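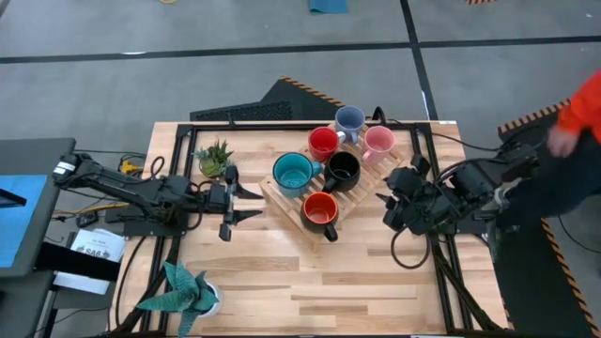
Print this ticket | E-mail this ticket

Ticket: Stock export stops part way through
Product: Flimen stock ledger
Site: Stimgate
Raised by: Ilze Vaher
Opened: 2025-01-03
Priority: normal

The end-of-year stock export will not finish. The ledger holds 3,864 lines and the file stops at line 1,167 every time. No error is shown – the progress bar goes to the end and says "Complete". The same export worked in August.

Tried so far: logged out and in, another browser, another PC in the office. Same line each time.

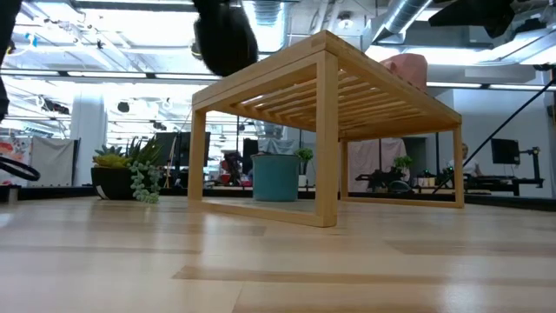 Reply from support
Please open the item on line 1,168 and check the description field for line breaks or odd characters. Also tell us which format you are exporting to.

Reply from Ilze Vaher
Format is CSV. The item is a box of hinges from Ibarra. The description was pasted in from their price list and has a blank line in the middle. 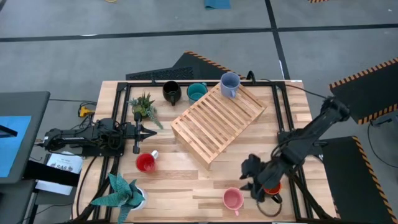 Stimgate: table with a light butcher-block top

Took the blank line out and ran it again. It now gets further but stops at another Ibarra item.

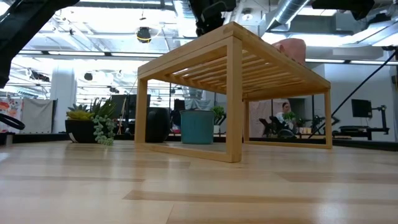

Reply from support
Filter by supplier and you should see the rest. We make it 44 items with the same fault, seven of them discontinued – those need fixing too, as they are still exported.

Reply from Ilze Vaher
All corrected. Full file received and sent to the accountant. Please close.

Status: closed

Pornier Support | Contact us | © Pornier 2025 | Back to top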